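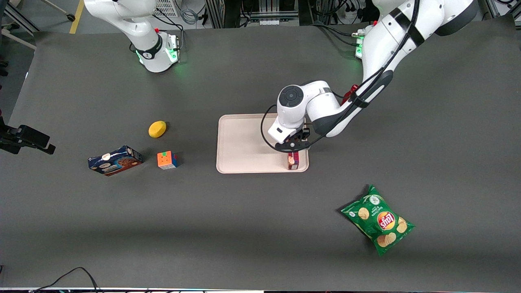

Tray, small red box, yellow sponge, Rubik's cube, cookies and chips on the gray mat.

Snack Table - Gallery
Sunday, January 22, 2023

Welcome to the snack page of Laline. Until now our gallery showed mostly the rooms and the garden, and several readers wrote to us that they would like to see the small things too. So I made this page about what we eat between meals and what lies near it on the table.

We buy snacks for the whole house once in a month, and the list did not change much since last June. It has something salty, something sweet for the tea, and usually one product that somebody wanted to try. The salty things always finish first. The beige tray is for serving, but small boxes like to stay on it also. The cube belongs to the table as much as the food does. I have never solved more than one side of it.

I like a dark surface under colored packages. Before this we had a flowered tablecloth from Fallahi, very pretty, but on it you could never find the thing you were looking for.
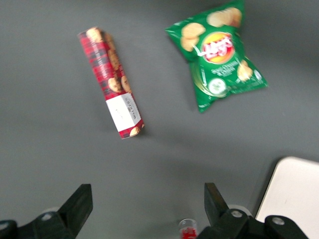 Tartan cookie box, I believe Walkers, and a green bag of Lay's.

The chips are a matter of discussion in our house. One half wants them plain and the other half wants as much flavor as possible. My own rule is simple - a bag which is opened in the evening should be finished in the evening. We tried to close them with clips from Namell, and the chips became soft all the same.

With cookies it is easier. Shortbread keeps well if you put it in a tin with a good lid, and it does not mind to wait for guests. I take it with black tea without sugar, because the cookie is sweet enough. 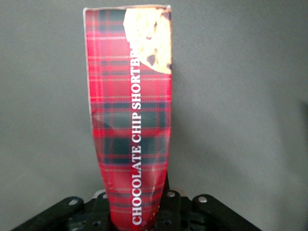 The chocolate chip kind came to us later than the plain one. At first I was against it, I thought that butter and sugar need no help. Now I buy one box of each, and the chocolate one is empty after nearly 4 days. If you warm a piece for a very short time, the chocolate gets a little soft and the smell is wonderful. Please use a plate, it makes many crumbs.

The next gallery will be about the teapots. The older pages are still in the Bundudance album, in the same order as before.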